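Okay, I have been putting this off since Thursday, but I need to talk about the Piltalham remake, and it's going to take me more than one post. Get comfortable.

1/ For anyone who missed it, Piltalham is getting remade. The original is that slow, rainy Croatian thriller about a ferry clerk who keeps selling a ticket to the same man, and he never comes back on the return boat. I have loved it for years and I have made most of you sit through it at my place, so you can't pretend you don't know.

2/ Ankica Ionescu is directing. I shrieked in the kitchen when I read it. She did Susport, the swim team movie I went on about all last winter, and if you remember how she shot the locker room argument (one long take, everybody talking over each other, somebody's towel falling down and getting picked up again) then you'll understand why I think she's the right person.

3/ She also said in the press notes that she watched the original 6 times before she wrote a word, and then put it away and didn't let herself look at it again until the script was done. I like that a lot. You can feel it when a remake was written with the pause button in one hand.

4/ The new title is Sekulex, and I know, I know. It sounds like something you'd take for a sore throat. My sister thought it was a tile cleaner. Apparently it's the name of the ferry company in the new version, and I've decided I will be used to it by the time the tickets go on sale.

5/ Now the running time. The original is 94 minutes and doesn't waste one of them. The remake is listed at 135. I'm trying to be generous here! There's a whole extra storyline about the clerk's father, old Matić, who in the first movie was just a voice on the phone asking if she'd eaten. He was one of my favorite things in it, that voice, and I go back and forth on whether I want to see his face.

6/ On the other hand, if somebody is going to give Matić a face, I'd want it to be the director who got that grandfather performance in Susport. The breakfast scene with the radio. I cried at a man buttering toast.

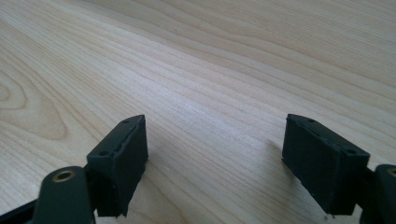
My desk for the evening. I do love this grain.

7/ Back to it, with tea. A few of you asked if you need to see the original first. I'd say yes, if you can find it, but please don't skip the remake if you can't. The story is simple enough to walk into cold. What you'd miss is mostly little things, like the way the clerk stamps the tickets twice when she's nervous, and I'd bet money that Ionescu keeps that.

8/ The music is the part I'm truly anxious about. The original has almost none, only that accordion drifting in from the bar by the dock, and you're never sure if the tune is the same one each time. The teaser has a big orchestra under it – drums and everything. Teasers do that, though. The Susport teaser had a pop song in it that never showed up in the movie, so I'm holding on to that.

9/ I did read the comments under the teaser, which I always tell other people not to do. There were 1,498 of them when I got there and nearly all were about the lead's haircut. She's playing a woman who works on a windy dock! It's a perfectly sensible haircut.

10/ They shot the harbor scenes in March, by the way, in real weather, and you can tell even from the teaser. Everyone's nose is red. In the first film the cold was practically another member of the cast, so that cheered me up more than anything else I've seen so far.

11/ No release date yet, only "this fall," and I've been hurt by "this fall" before. I'll post when there's something firm. If enough of you are interested I'd happily do the original at my place again, same deal as last time, bring a cushion and something to share, and please let me know ahead so I can borrow chairs.

12/ Oh, and whoever asked about subtitles – the old disc has two sets, and you want the second one. The first translates the last line as "See you tomorrow," and the second has "Until the next boat," and they're two completely different endings as far as I'm concerned. Going to bed now, but tell me which one you like better and I'll read them all in the morning.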